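Hand and Gripper Evaluation Technician (temporary, on site) - Nodeo, Boston

Posted 2/24/25. Job reference 3855.
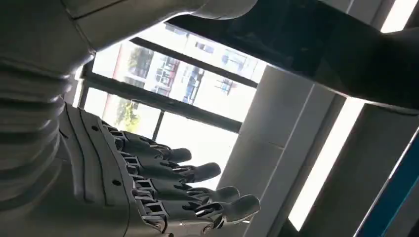 About the job

Nodeo tests robot hands, grippers and wrist cameras for companies that want to know which one to buy before they commit to an arm. We are hiring one technician for our Boston lab to run a comparison between a multi-finger hand and two parallel-jaw grippers. The contract is for 20 weeks, full time, with a possible extension if the second phase is approved.

The hand has segmented fingers and a hard plastic shell. The two grippers are the Skandness short-stroke model and the Villalba wide-jaw model. All three will be run on the same task list, first under teleoperation and then under the two controllers we are comparing. The plan calls for 2000 logged grasps per device, and most of your week will go into getting those done cleanly.

What you will do

Set up the test table in the morning, check the wrist camera calibration and run the warm-up routine on whichever device is mounted.

Operate the arm through the task list. Tasks include picking up small boxes, turning a knob, pulling a cloth out of a bin, handing over a tool and placing a cup on a marked spot.

Log every attempt as success, partial or fail, using the written rules. If the rules don't cover what happened, flag the attempt and leave it for review. Please don't make up a new category.

Swap devices at the wrist flange. The grippers are quick to change. The hand takes longer, and the cable routing has to be done the same way each time or the force readings drift.

Inspect fingertips, linkages and fasteners at the end of each shift and record wear.

Write a short note at the end of the week on what slowed you down. These notes go into the report, so plain sentences are better than abbreviations.

What we need from you

Experience with hands-on lab, shop or repair work. It doesn't have to be with robots.

Comfort with a Linux command line. You will start and stop recordings, copy files and edit a settings file. You will not be asked to write controller code, though you can if you want to learn.

Patience with repeated work. A normal shift is 70 attempts, and the last ones need the same care as the first.

Clear written English.

Ability to stand for part of the day and lift a 20 pound arm module with a second person.

Helpful but not required: teleoperation experience with a glove or headset, camera calibration, ROS, basic statistics.

Hours and pay

Day shift, 8:30 to 4:30, with a paid lunch break. Pay is hourly and depends on experience - we give the rate in the first phone call, before you spend time on anything else. Overtime is rare and always optional. Public transit passes are covered.

The work can't be done remotely. The arm is only run with a person beside the stop button, and for this contract that person is usually you.

How to apply

Send a resume and a few lines about something you have tested, fixed or measured. Use the application form on the Nodeo site and put 3855 in the subject box. Cover letters are not needed.

Applicants we want to meet will be invited to a two-hour paid session in the lab. You will try one gripper and the hand on three tasks and fill in the log sheet. We look at the log sheet more than the grasps.

We are reading applications as they come in and hope to fill the position by the end of February. Everyone who applies gets an answer.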